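Friday, July 17, 2026
by the ink bench

Walnut ink, third go. The second batch went moldy on me (a fuzzy gray island right in the middle of the jar, lovely) so I started over with the frozen hulls from last September. They thaw into this awful black mush that smells like a wet basement, and I'm always surprised how much color is still in there. I weighed out 171 g after draining. I wanted more but a good part of the bag had turned to ice and shell bits, and I wasn't going to sit there picking through it with tweezers.

Into the old enamel pot with 600 ml of distilled water. I used tap last time and I do think that's part of why it looked so dull, though I changed the pot too, so who knows. Low heat, lid tilted, stirred whenever I remembered. It never really boiled, just muttered. The first hour it looks like weak tea and you want to give up, and then somewhere in the second hour it goes properly brown and starts leaving a ring on the spoon.

Strained through the paint filter, then through an old pillowcase, then through a coffee filter, which took forever. Next time I'm skipping the coffee filter or doing it overnight. I lost patience and squeezed it and of course it split, so the last bit had to go through again.

I did the planning at the other table for a change. The bench is buried under the Bandara paper delivery, and the light over by the window is better anyway, especially for browns, which all look the same to me under the bench lamp.
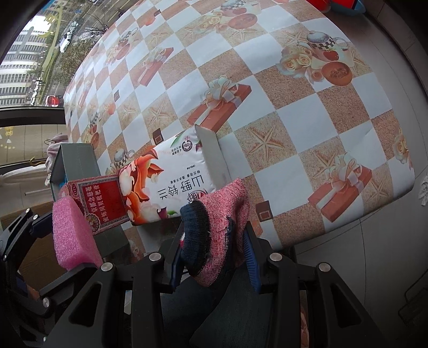 The window table with the starfish cloth. Trees and the white tower across the way.

Then reduced it by half, back on the lowest flame. This is the part I always rush. I dipped a scrap every so often and pinned the strips up in a row with the time penciled on each, and I'm so glad I did because the jump is really uneven! Hardly anything happens for ages and then two strips in a row go noticeably darker. If anyone else picks this up, keep dipping all the way through, don't just do one at the start and one at the end like I did in spring.

Gum arabic next. I had the Ranosora powder, which clumps if you so much as look at it. What works: a little warm ink in a separate cup, sprinkle, walk away, come back, stir. Don't add it to the main pot. I did that with batch two and spent the evening fishing out jelly. I kept it thin this time since the last one sat on top of the paper and stayed shiny in the thick strokes.

For the mold, two cloves in the jar and a small splash of vodka. I know, I know, everyone has an opinion about cloves. I like the smell and it's what we had.

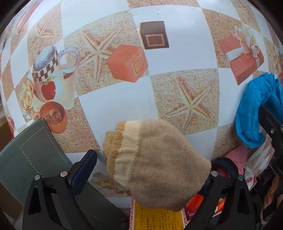
Swatches and pens

Made 6 swatches on the Bandara smooth and the same again on the cheap sketchbook stuff. On the smooth it's gorgeous, a warm reddish brown in the thin washes and almost black where it pools. On the sketchbook paper it feathers like crazy with a dip pen but is totally fine with a brush. The broad nib laid down a nice wet line, the fine one kept drying up at the tip and I had to dip it in water to get it going again. Might be too much gum still? Might be the nib, it's an old one and the tines don't meet.

Cleaned up with Fluveo, which takes walnut off the nibs very well and off my fingers not at all.

I also did a strip next to the bottled sepia from Sillance. Theirs is cooler and more even, ours is blotchier and has more going on in it. I like ours for drawing and theirs for lettering. Wouldn't mix them, I tried a drop and it went grainy.

To do

Leave the jar closed for 14 days, then open and sniff. Check for fuzz.
Tape half of each swatch under foil and put them on the sill for the fading test.
Order another bag of filters, the wide ones.
Label the jar properly. It says "3 walnut" on masking tape right now and the tape is already curling.
Ask whoever has the small glass funnel to put it back on the hook.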